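Robot arm coming to our packing bench, what happens to the people on it?
Posted in Workplace and Jobs

Our shop packs small parts for mail orders. There are 10 of us on the benches, and in June management is putting in a robot arm from Odulitz to do the picking into trays. They say no jobs will go. They also say three of us will be "retrained" and couldn't tell us what for. Has anyone been through this? I want to know what the day looks like afterward and what we should ask for before it starts.

Hala Bitar

Armelle Charpentier
We got one at Ramalho and I was moved onto it from hand packing. Nobody was let go, but the job is different. I used to be on my feet all shift. Now I set up the table, start the run, clear the jams and write down every miss. Teaching it a new part means moving the arm over the table and saving positions, and the first few weeks were mostly that.
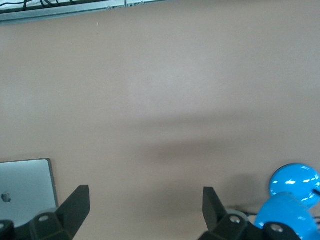 The slow part is getting the fingers to come down at the right height and open to the right width. Engineers did it at first, then it became our job, with no change in pay until we asked. So ask about the pay grade before June, and get it in writing. Ask who is allowed to stop the arm too. With us it was only the shift lead for a while, and that was a bad rule.

The other thing is breaks. The arm doesn't take them, and the target was set as if we didn't either. It took us 3 months to get that fixed.

Sokico
They always say no jobs will go. Start looking.

Arel
Depends on the site. At ours the lifting went away and my shoulder is better, but it's quieter and you work alone a lot more. Two people on a bench talk, and one person with a robot doesn't. Ask if you can rotate. We swap every 3 hours and I wouldn't want a full shift of watching it. Also ask whether the training is on paid time, because ours was set for a Saturday until people complained.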